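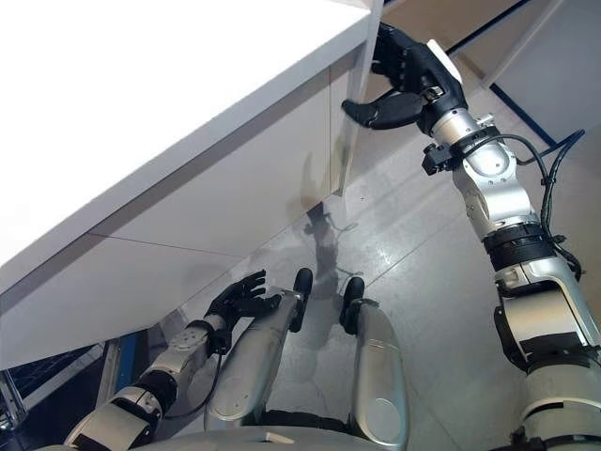 Progress on the shared kitchen, second reporting period

Dear friends at the Sanier fund,

Thank you once again for your patience with us over the summer. You asked for a short report and I will do my best, though those of you who have read my letters before will know how that usually goes!

When we last wrote, the kitchen at Farell House was a bare room with a tap in it. It is now a kitchen. The white cabinets are in, base units and tall ones, and the doors were hung on a Thursday that ran on well past supper. We went back and forth for weeks on handles and in the end chose plain fronts, partly for the look and partly to save money for the counter, which everyone who cooks here had asked us to get right.

The counter is smooth, white and glossy, and it runs up to the window. People have already taken to standing there in the late part of the day, when the light comes in low and orange and the whole room warms up. It does show every crumb, I will admit, and we are going through more dishcloths than we planned for.

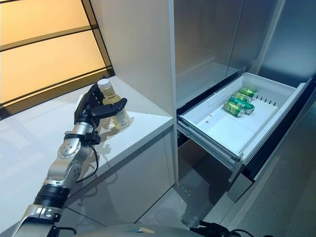

The new counter by the window, with the tall cabinet and the refrigerator beyond it.

The refrigerator went in beside the tall cabinet, as on the drawing you approved. Skerus delivered it a little early, which meant it spent nine days in the hallway with a tablecloth over it - not our finest hour, but no harm was done.

What we have spent

Cabinets and fitting came to $2,776, and the counter to $1,484. The refrigerator was $1,351 with delivery. We also paid some $200 for sealant, screws, paint and other small things, and the receipts for those are in the envelope with this letter. Ó Néill did the plumbing check at no charge, and we are very grateful to them.

What is still to do

The inside of the corner cabinet needs one more shelf, and we have yet to agree on what lives where (oils and vinegars near the window, or well away from it, is a livelier question than you might think). We would also like to put labels inside the doors so that new cooks can find things without asking. The first shared supper is planned for November, and there will be a place at the table for anyone from the fund who would like to come.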